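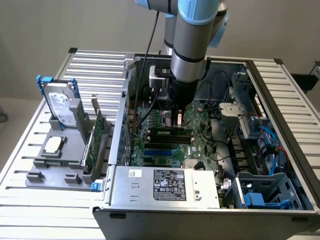 Februar, abends, mit kaltem Tee

Eigentlich wollte ich heute nur schnell die Auswertung der letzten Messreihe fertig machen und dann früh ins Bett, aber wie das so ist, jetzt ist es schon wieder nach zehn und ich sitze mit der Decke auf dem Sofa und habe so viel im Kopf, dass ich es lieber aufschreibe.

Also, der Prozessor. Wochenlang haben wir uns an der Frage festgebissen, wie genau der Arm eigentlich wissen muss, wo der Sockel im Gehäuse sitzt, bevor der Greifer hinunterfährt. Mein alter Ansatz war ja, alles über die Kamera zu lösen: Bild aufnehmen, Lage schätzen, hinfahren, noch ein Bild, noch eine Korrektur, und so weiter, bis die Abweichung klein genug ist. Das klingt auf dem Papier wunderbar und sieht in den Folien auch sehr ordentlich aus. Nur spiegelt so ein metallischer Sockel eben, und dann springt die Schätzung hin und her wie ein junger Hund.

Celina Olszewski hat schon im Herbst gesagt, ich solle der Kamera weniger zutrauen und den Kräften mehr. Ich habe damals freundlich genickt und es dann doch auf meine Art gemacht (liebe Celina, falls ich dir das jemals vorlese, du darfst lachen). Jetzt läuft es mit Ridance so, wie sie es vorgeschlagen hatte: Die Kamera liefert nur noch die grobe Lage, danach sucht der Arm mit ganz wenig Druck in einer kleinen Spirale, und sobald die seitlichen Kräfte das richtige Muster zeigen, senkt er ab. Von 99 Versuchen in der neuen Reihe sind 16 danebengegangen. Beim alten Verfahren waren es 52 von ebenso vielen, und ich habe die Zahl dreimal nachgerechnet, weil ich mich so gefreut habe und mir selbst nicht traute.

Was mich fast noch mehr beschäftigt als die Quote, sind die Fehlversuche. Die meisten gehen gar nicht beim Suchen schief, die passieren schon beim Aufnehmen aus der Halterung. Wenn der Prozessor auch nur leicht verdreht zwischen den Fingern sitzt, kann die Spirale noch so brav ihre Kreise ziehen, er findet seinen Platz nicht. Darko, unser Auswerteskript, wirft diese Fälle bisher mit allen anderen in einen Topf, und das muss ich unbedingt trennen, bevor ich irgendjemandem eine Tabelle zeige.

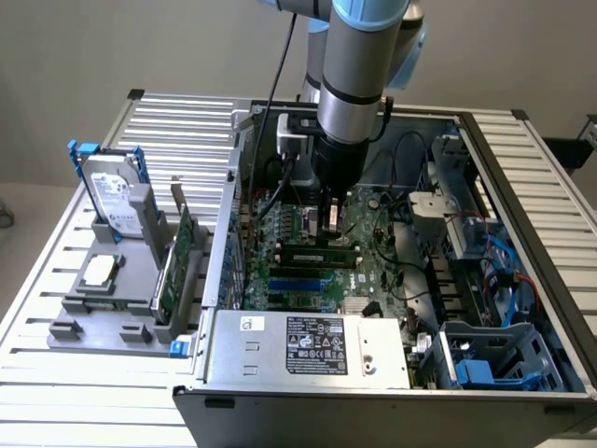 Morgen will ich deshalb als Erstes die Greiflage protokollieren, und zwar direkt nach dem Anheben, solange noch nichts anderes im Spiel ist. Celina meint, bis zu 300 Durchläufe wären nötig, damit man über die Verdrehung etwas Vernünftiges sagen kann, und ich fürchte, sie hat auch damit recht. Das sind viele Stunden neben dem Tisch! Aber ich merke, dass ich mich darauf freue, so komisch das klingt. Ich mag dieses langsame Tasten inzwischen sehr gern, es hat etwas Behutsames, fast wie früher mein Großvater, wenn er im Dunkeln den Schlüssel ins Kellerschloss gesucht hat und dabei immer leise vor sich hin summte.

Mit den Speicherriegeln fangen wir erst danach an. Die brauchen am Ende richtig Kraft, da taugt die zarte Spirale allein nichts, und ich habe noch keine gute Idee, wie man den Übergang vom Suchen zum Drücken sauber festlegt. Eine feste Schwelle wäre das Einfachste. Vielleicht steht etwas Brauchbares in den alten Gemgate-Notizen, die habe ich noch irgendwo auf dem Rechner - oder auf dem anderen Rechner.

Für den Vortrag in Nurncombe muss ich außerdem die Kurzfassung umschreiben, dort steht noch überall das alte Verfahren drin, samt der Behauptung, das Kamerabild reiche aus. Das mache ich am Vormittag, wenn der Kopf frisch ist. Und Celina eine Nachricht schreiben, dass sie recht hatte, das auch.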